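Nursery and Sunday school helpers needed – Hapeta Community Church

Posted Jan 15, 2025

Quick one, because the spring term is nearly on us and we're short. We need helpers for the kids' classes, ages three to ten, now through the end of May. Two kinds of spots.

Classroom helper (unpaid)
One Sunday in two, second service. You sit with the little ones, help with snack, songs, coloring, bathroom trips. A lead teacher is always in the room, you are never on your own with the class. No Bible degree needed. Patience yes.

Class coordinator (paid, part time)
10 hours a week, mostly Sunday plus one evening of your choosing. Makes the rota, calls people when they forget the rota, orders supplies, talks to parents. We have 88 kids signed up right now and 25 helpers, so you can see the problem. Would like to get to 40 helpers by Easter.

What we ask of everyone:
Age 18 or over for the coordinator, 16 or over for helpers
Background check – we pay for it, takes a couple weeks, so please dont wait
Two references, one from outside the church
Come to one training evening, supper provided
Regular attender here or at the Rulska Road congregation. Been coming a few months is fine

Nice to have: piano or guitar, some Spanish, first aid card. Anyone who can do the puppet theater again, please, please get in touch, the kids still ask.

Parents of kids in the program are welcome to apply. You won't be put in your own child's class unless you ask for it. Teens wanting service hours, yes it counts, bring teh form and we'll sign it.

To apply: pick up a yellow sheet at the welcome desk or just send a few lines about yourself to Olanrewaju Briggs, children's ministry, through the church office. Say which ages you'd like and which Sundays are out. Coordinator applicants add a short resume. Helpers are taken as they come in, no closing date. Coordinator chats start as soon as we have a few names.

Questions – catch Olanrewaju in the hall after either service.

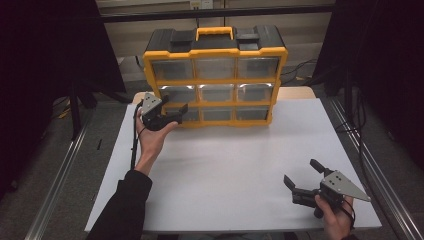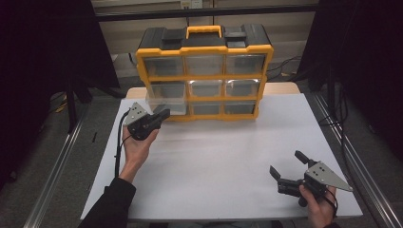
Parts organizer, nine clear drawers. Bottom left one partway out in the second photo.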